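Junk mail, nuisance letters and "you have been selected" offers: questions we get asked

Last updated April 8, 2020

These answers were put together by Tadeo Saavedra and Ka-ming Sin from letters and emails sent in by residents of Plollmont. We are not lawyers and we don't sell anything. If something has changed since we wrote it, tell us and we'll look into it.

Does registering to stop junk mail work?

Partly. A mail preference list asks firms to leave your name off their mailings, and the firms that bother to check it will mostly do so. The ones that don't check it were never going to. It also does nothing about anything marked "To the occupier", because that isn't addressed to you in the first place. We'd still register, as it's free, but be wary of anyone who says your doormat will be bare by the end of the month. Tadeo kept a tally after he signed up and went from 392 items a year to 300. Better, but he still has a doormat full of pizza menus.

Should I pay a company to do it for me?

We can't see why you would. Gristel, which advertises heavily round here, charges a yearly fee to "clean your postal footprint". When we asked what that meant, we were sent a brochure. By post. As far as we can make out, they fill in the same free forms you could fill in yourself over a cup of tea. They may do more than that, and we've asked twice, but we haven't had an answer we could print.

How long does it take before I notice any difference?

Months. Mailings are printed and addressed well ahead, so things already in the pipeline will keep turning up. If you sign up in April, don't judge it until August.

I've had a letter saying I've won something. Could it be real?

Ask yourself whether you entered anything. If you didn't, you haven't won. The usual signs are a deadline a few days off, a fee for "release" or "handling", and a premium rate number. The letter may well have your name in it several times and a gold seal on it. Printing a gold seal costs next to nothing.

One reader sent us a letter promising a cheque for £868, payable once she had ordered from the enclosed catalogue. The small print on the back said that all entrants would be "considered", and that is a very different thing from being paid. She hadn't ordered, we're glad to say.

The letter says it's from a charity. Is it rude to ignore it?

No. Good charities send out appeals knowing that most people won't reply. If there's a pen or a set of coasters inside, you don't owe anything for it and you don't have to send it back. If you want to give, look the charity up yourself and use the details you find there, and not the ones on the letter.

What about "last chance" letters from insurers and warranty firms?

There is nearly always another last chance. We have a folder of them from one home cover firm, Mera, going back a good while, and each one is the final notice. Check what you are already covered for before you even read the price. Plenty of people are paying twice for the same boiler.

Can I just write "return to sender" and post it back?

You can try it with mail addressed to someone by name. With unaddressed leaflets there's no point, as nobody knows where to send them. Even with named mail, we doubt that every firm updates its list when an envelope comes back. Put "no longer at this address" if it's for a previous tenant, and expect to do it more than once. Don't open other people's letters out of curiosity.

Do I need a shredder?

Probably not, whatever the shredder adverts say. Most junk mail holds nothing but your name and address, which are hardly secret. What deserves care is anything with an account number, a date of birth, a signature, or a part-filled credit application. That last one is the worst, as somebody has kindly done half the form already.

For the small amount that matters, hands will do. Tear across the numbers and then tear the pieces again.
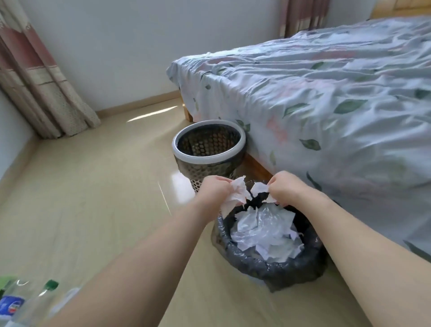 If you get through a lot of bank paperwork, a cross-cut shredder is quicker and does a more thorough job. The cheap strip-cut kind makes long ribbons that a patient person could line up again, although we've yet to hear of anyone round here having their ribbons stolen. We think the danger is talked up by people with shredders to sell. Switching to online statements gets rid of most of it.

Can I recycle torn or shredded paper?

Torn paper, usually yes, so long as the pieces aren't tiny. Shredded paper depends on your council. Some want it in a paper bag, and some won't take it at all because it blows about and clogs the sorting machines. Ring and ask. Envelopes with plastic windows are another one where we've been given two different answers by the same office.

Those "blocker" ink stamps that scribble over your address: any good?

We tried one, the Pal, which has a roller. It was fine on matt paper. On glossy paper the ink smeared, and if you tilted it to the light the printing underneath could still be read. We went back to tearing.

I signed up for one catalogue and now get six. What happened?

Your details were shared, most likely by way of a box you did or didn't tick. Write to the first firm, tell them to stop using your details for marketing, and ask who they passed them to. They have to stop once you've told them. Keep a copy of your letter. If more arrives after 14 days, write again with the dates and say that you'll be making a complaint. Some firms only seem to read the second letter.

Would a "No junk mail" sticker on the door help?

It puts off some leaflet droppers and is ignored by others. Takeaways seem to think that a menu isn't junk. Election leaflets will come through regardless. If you don't mind the look of it, a sticker costs very little.

Can I send you my suspicious letters?

Yes, but send copies, and black out your details first. We read everything and reply to most of it, though it can take us a few weeks.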